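Ticket 64-2: fitted sheet pulls off at far corners, print panel off center
Opened: January 21, 2021
Product: Indetti children's sheet, green cartoon print
Site: Brarnbridge, guest unit, children's room
Status: Open, waiting on supplier

Reported problem
Sheet will not stay flat. Slack collects in the middle and the far corners ride up overnight. Reporter also says the print "sits wrong" and asks whether the sheet was put on backward.

Check 1 -- orientation
The cloth has a white printed band along one side. Label on the packaging gives no head or foot end. Compared with the other Indetti set in the linen closet, the band belongs at the far side, with the mushrooms toward the front. Orientation is correct. 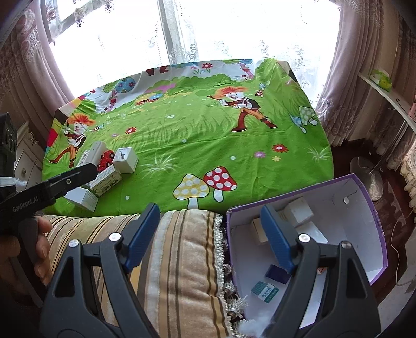
Check 2 -- size
Mattress measured at 54 inches across. Sheet laid out on the floor and measured at 58 inches across the top panel. That leaves 4 inches of extra width, enough to explain the slack. Elastic is intact on all four corners, no broken stitching.

Check 3 -- washing
Washed once in warm water, tumble dried on low, measured again. No change in width. Ruled out shrinkage and stretch as causes.

Workaround applied
1. Pull the far corners on first, then the front.
2. Tuck the extra width under the mattress on the wall side.
3. Smooth from the middle toward the front edge.
Small wrinkles remain. Acceptable for use.

Note for housekeeping: small boxes and toys left on the bed come off before the sheet is changed. The shelf from Gauthier is the place for them -- not the windowsill, which gets damp.
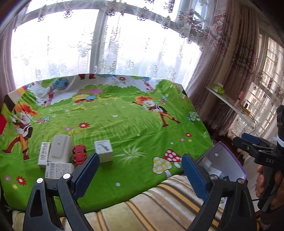 Can the sheet be taken in at the seam to fit?
Taking it in is possible but will cut into the printed border, and Fendby does not accept altered linens for exchange. Leave it as is until they respond.

Next steps
Exchange request sent to Fendby for the 54-inch size, same print. If that size is out of stock, accept plain green. The second set in the closet was bought in August and has the same width, so it goes back in the same shipment. Keep the original packaging for both.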